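Ladwood Helpdesk
Ticket: Label printer skips every second label
Site: Sosa packing room
Device: Forkico desktop label printer, USB
Opened: 4 June 2021
Priority: Normal
Status: Closed

Reported problem

Printer feeds one printed label, then one blank, then one printed. Happens on every job from the packing computer. Shipping labels and shelf labels both affected. Red light comes on at the end of longer jobs and the job stops. Turning the printer off and on clears the light but the skipping comes back on the first label.

User has already tried a new roll from the same carton. No change.

Log

Entry 1
Asked site to run the self-test from the printer itself (hold the feed button while powering on, let go at the second blink). Self-test skips too. That rules out the packing computer, the cable and the Idota shipping software, so please don't reinstall anything on that side.

Entry 2
Asked site to clean the gap sensor. Instructions sent:
Power off and unplug.
Open the lid and take the roll out.
Wipe the small window under the paper path with a dry lint-free cloth. No alcohol on the window, only on the print head and roller.
Check for a strip of adhesive along the left guide.
Put the roll back, close the lid until both sides click.

Site found adhesive on the guide and removed it. Self-test still skips. Long jobs now finish without the red light, so the cleaning did fix part of it.

Entry 3
Requested the current settings printout. Label length is stored as 200 mm. The labels in use are half that. The printer is looking for the gap in the wrong place and running on to the next one, which fits the pattern of one printed, one blank.

Length was most likely changed in December when the site was trialing the longer return labels. Those went back to the supplier but the setting was saved to the printer and stays there through a power cycle.

Entry 4
Walked site through calibration by phone. First attempt failed with the amber light. The roll had been loaded with the labels facing the wrong way after cleaning. Reloaded, labels facing up, and ran it again. The printer fed 3 labels and stopped on a gap, as it should.

Printed a test batch of 20. No blanks. Settings printout now shows the correct length.

Entry 5
Site reports skipping again, small labels only. These are the bag labels for loose parts, which come from a second template. Opened the template in Idota and found the page height still set for the long return label. The template sends its own size with each job and overrides the printer. Corrected the height, saved, and reprinted. Printed 17 in a row with no blanks.

Also changed darkness from the highest setting to the middle one on this template. The highest setting is hard on the head and isn't needed for this label stock.

Entry 6
Site asked whether the bag labels can go on before filling. Yes, if the bag is flat on the bench. The adhesive lifts where it crosses a crease, and the barcode won't scan over a fold.
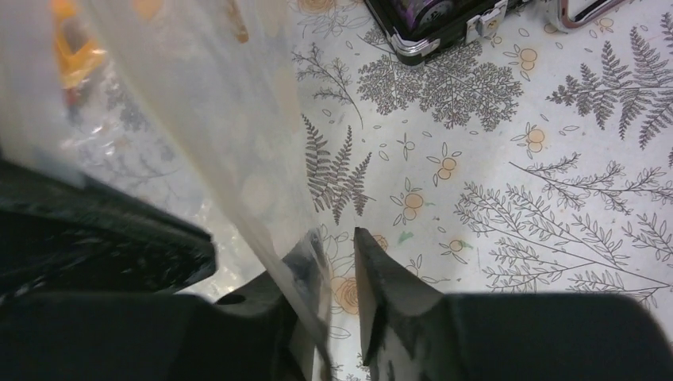

Attachment 1: translucent white plastic bag, hanging, with long vertical folds.

For bags that are already full, use the tie-on tag template instead. It's in the same Idota folder as the bag label.

Resolution

Wrong label length stored in the printer, and a wrong page height in the bag label template. Adhesive on the left guide was a separate fault and caused the red light. No parts replaced.

Follow-up

Old return label template moved to the archive folder on the packing computer. If the site changes label stock again, run calibration after loading the first roll and print the settings page – keep it with the printer. Reopen this ticket if blanks return on either template.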